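Filed under: Workroom News, Straps & Webbing

Strap season is coming, and I can't wait

Last updated: February 3, 2018

If you were at the Pennington workroom last month you already know what has taken over the back shelf. Straps! Backpack straps, camera straps, dog leads, the handle off a canvas log carrier, two accordion straps and a thing from a horse blanket that I still can't name. We put out a call for "anything that used to hold something up" and the town answered. The mending log stood at 2,268 items when I closed it on the last open night, and by my reading 89 of those are straps or strap-related, nearly all of them brought in since the fall.

I love this kind of repair. A torn shirt is a fairly private problem, but a bag with a bad strap has usually been limping along in public for a year with a knot in it, and its owner has learned to carry it on the wrong shoulder. You fix four inches of webbing and a person walks differently. Birdie Blackwood brought in the green rucksack she took around Portugal in college (knot and all) and had it back on both shoulders by nine o'clock.

A few things we've learned, for those of you who want to get a head start at home. Most straps fail where they are sewn down, and the webbing in the middle is often perfectly good. Before you buy anything, unpick the old stitching and look at the last inch. If the fibers are fuzzy but whole, trim back to clean webbing, seal the end and sew it again slightly lower. You lose a little length and gain years. Cotton webbing can't be melted, so fold the raw end under twice or bind it with tape. Nylon and polyester can be sealed with a hot knife. Please do that by the window.

For thread, leave the all-purpose cotton at home. We've been using a bonded polyester from Darkura that Emik orders for us by the big cone, and it goes through the old treadle machine like butter. Size 18 needle, long stitch, slow foot. Box with an X through it for anything that carries weight, and go over the box twice.

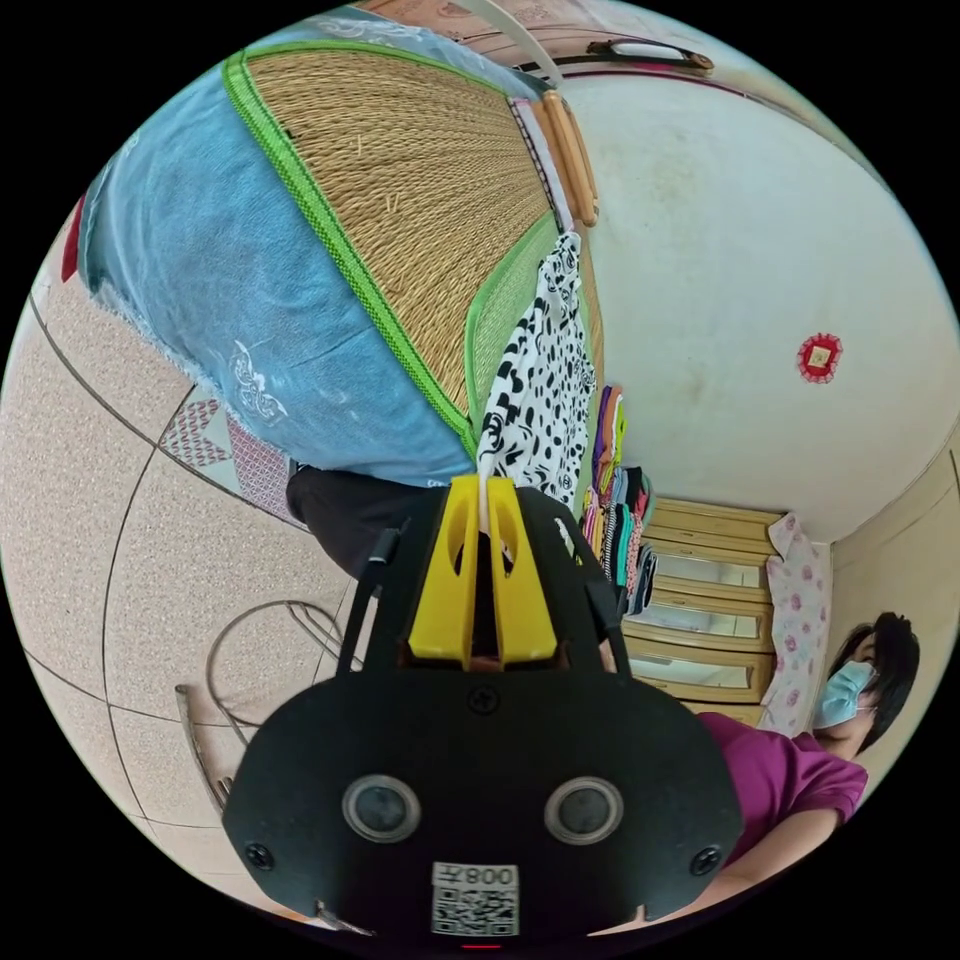
Narrow straps deserve their own paragraph, because they are the ones everybody gives up on. Camera loops, lanyards, the little hang tabs at the neck of a coat, the ties on a sun hat – people assume there isn't enough material to hold a seam. There is! The trick is to stop fighting it with your fingertips and hold it in something. With a slim white strap like the one between the yellow fingers in the photo, you want it gripped from both sides in a narrow gap, so it stays flat and you can see exactly where the needle is going. At home a wooden clothespin will do, or a pair of flat-nosed pliers with a rubber band around the handles. Sew by hand in backstitch, with waxed thread, and don't pull so tight that the strap curls. White ones show every crooked stitch, I'm sorry to say, so do your first on something dark.

Buckles are the other half of the story. We have a good tin of side-release buckles in the common widths, and thanks to a cleanout at the old Pleletti luggage shop we now have two drawers of metal sliders and D-rings too, some of them really beautiful. I spent a whole evening sorting them and would happily do it again. If your buckle is cracked, bring the broken one along with the bag. Measuring the webbing gets you close, but matching the real thing saves a second trip.

On to the part I'm most excited about. In May we are giving the whole month's open nights over to straps and handles, and 22 of you have already put your names down. Beginners are very welcome, and so are people who can already sew and would like to sit next to a beginner. We'll have the treadle machine, two domestics with heavy needles, and an awl for leather. Emik is going to show how to lace a leather handle without a machine at all, which I've been begging for since he fixed my tool bag.

What to bring: the item, anything that fell off it, and a rough idea of how long you'd like the strap to be (put it on over your coat if that's how you carry it). Please empty the pockets first. We still have a set of house keys from the November night, on a brass ring, with a library tag numbered 602. They are in the button jar by the door if they're yours.

And if you have webbing at home that you'll never use, even short ends, we'd be glad of it. Black and brown go quickest. Somebody out there must have more of that red stripe.

Pennington Mending Circle | Contact the workroom | © 2018 | Back to top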